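Print this page | E-mail this page to a friend

A day out at Plorkudard: seats, rivets and a very small galley

22/03/2022

I have flown in the back of more small aircraft than I can remember and had never once seen one with its insides out, so when the Dollby people wrote to say they were opening the completion hangar at Plorkudard to visitors, I said yes before I'd looked at the train times. I should have looked at the train times. Two changes, a replacement bus, and then a walk along the perimeter road with lorries going past my elbow.

Still, I got there, I got a lanyard, and I got a bacon roll, in that order.

For anyone who hasn't come across Dollby before, they fit out cabins. An aircraft turns up from the manufacturer flying perfectly well but with nothing much inside it (they call this "green", after the primer) and Dollby puts in the seats, the floors, the lighting, the galley, the loo and whatever else the owner has asked for and can pay for. They mostly do business jets and turboprops, plus a few air ambulances, and those turned out to be the bit I liked best.

We were split into groups of eight, and ours was led by Josée Paquette, who runs the planning side and walks extremely fast. She started us in the hangar itself, where there were two aircraft in. One was having its floor panels lifted for a second time since somebody had changed their mind about where a divan should go. "Everything in here weighs something," she said, "and moving it means weighing it again." She must have said the word "weight" every other sentence all day long, and by lunch I was looking at my own handbag in a new light.

The fast walking took us next to the seat shop. I'd imagined rows of sewing machines, and there are sewing machines, but there's also a lot of foam. Shelves and shelves of it, all in different firmnesses, and every piece labelled. We were allowed to press them! I pressed far too many. A finished seat takes 90 hours of work from bare frame to signed-off, and a good slice of that is paperwork to show that the leather, the glue and the foam have all passed their burn tests together as well as one at a time. A man in our group asked whether you could just bring your own leather. You can, apparently, but you'll be paying for a fair bit of it to be set on fire.

Soledad Tillman showed us the veneers. She's been matching wood grain for long enough that she does it by squinting, and she had two locker doors on the bench that looked identical to me and which she called "miles off". The veneer goes on over a honeycomb panel, so a door that looks as if it would break your toe can be lifted with a finger. I tried it, nearly threw it over my shoulder, and was politely asked to put it back down.

Then lunch. I know some of you read these reports purely for the lunch. It was a buffet in the canteen upstairs, with a good leek tart, sandwiches, and a window looking right along the runway. A turboprop came in while I was on my second slice and the whole room went quiet and turned round, staff included, which I found very cheering.

After lunch there was a talk by Khải Khúc from Trikel, who make the cabin lighting and the control panels that go with it. I'll admit I had feared the worst (post-lunch, warm room, slides) but he was good value. He'd brought a strip of lighting and took it from "dawn" to "late supper" while we sat there with the blinds down. The new version is called Ninh and the main thing about it is that the wiring is simpler, so there is less of it to carry and less to go wrong behind a panel where you can't reach. He told us they had tried 695 different whites before settling on the ones passengers get to choose from. I asked what happened to the others and he said they were in a spreadsheet.

The questions went on a while. Somebody wanted to know about wifi, somebody always does, and somebody else wanted to know how long the whole job takes from an aircraft arriving to it going home. The answer was "it depends", followed by a long list of things it depends on, most of them to do with the customer. The one they had finished in January had been in and out nicely because the owner picked from the standard range and then left them to it. They spoke of this owner very fondly.

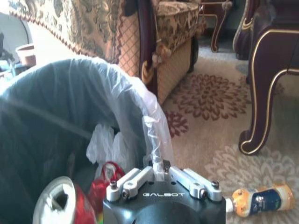
Catarina Carrilho
Travel and visits writer

The last stop was the air ambulance bay, and I could happily have spent the whole afternoon there. The cabin they had open was a stretcher fit, with the oxygen and the power sockets built into a unit underneath and two seats for the medical crew facing it. Every single thing has to be reachable by somebody who is strapped in. Precious Estrella, who used to fly as a nurse and now advises on the layouts, got us to take turns sitting in the crew seat with the belt done up while she called out things to grab. I managed the suction and the light switch and completely failed at the glove box. So had the first design, she told me, which is why it has moved since.

She was also very funny on the subject of cup holders. The jet side of the business will spend days on a cup holder. In the ambulance there's one, it's rubber, and the crew asked for it more often than any other item.

I asked about the door too, having once watched a stretcher being got into a small plane in a crosswind, and she walked me round to look at the loading ramp. It folds in two and stows flat behind the rear seat. It's rated well past anything it should ever have to carry, and one person can put it up alone, though she said two is kinder on the back.

A few practical bits if you fancy going yourself. They do these days twice a year and you have to book, with photo ID. Flat shoes, closed toes, no exceptions (one poor woman was lent a pair of boots three sizes too big and clumped round in them all day). The hangar is cold even when it's mild outside, because the doors are open more than they're shut. You can take photos in some areas and your guide will tell you which, and they do mean it about the customer aircraft. There's parking if you drive, and having done the bus I'd say drive.

The gift table had pens, mugs and a jigsaw of a turboprop in 1000 pieces, a great many of which are sky. I bought it. I've done the propeller and one wheel.

Thanks to Josée for answering all my questions on the move, and to whoever rang the taxi firm for me at the end when the bus didn't come.

Print this page | E-mail this page to a friend

Recent visit reports
- Up the old control tower, with a head for heights and without
- Gliding club open weekend: tea, winches and a long wait for wind
- A morning with the airport fire crew
- The propeller repair shop that also does boats
- Helicopter museum, second visit

Contact us | Copyright notice | Back to top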